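Stiltstead 2: how the sequel was rebuilt

The first Stiltstead was a house-building game for phones in which every level ended when the tide came in. The sequel keeps the tide and drops the levels. Reijo Koskela, lead programmer at Pestau, says the change forced a rewrite of the physics code.

"In the old game we could throw everything away after two minutes," he says. "Now a player may have 787 beams standing at once, and each of them has load on it."

The engine solves joints in groups of 50, starting at the waterline. Groups that have not moved for six frames are put to sleep. Undent, the studio's in-house tool, checks saved towns for beams that overlap after loading.

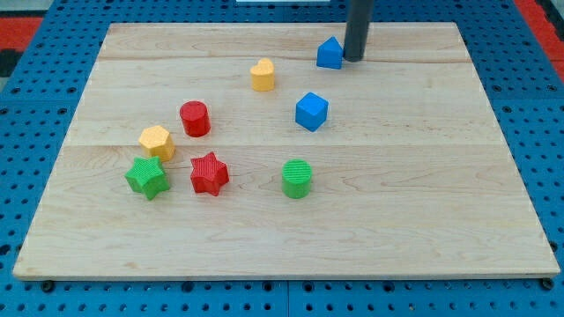 Venla Ikonen puts the largest town in testing at 3,564 pieces, and says it ran at full speed on a four-year-old tablet only after shadows were switched off below the deck. "The solver was fine — the drawing was slow," she says.

Controls are largely unchanged. Pieces are dragged with one finger and turned with a second, and the snap distance can now be set in the options menu. Koskela wanted it fixed. "Testers kept asking, so it went in during July."

Stiltstead 2 is out on 9th August. Saves from the first game cannot be carried over.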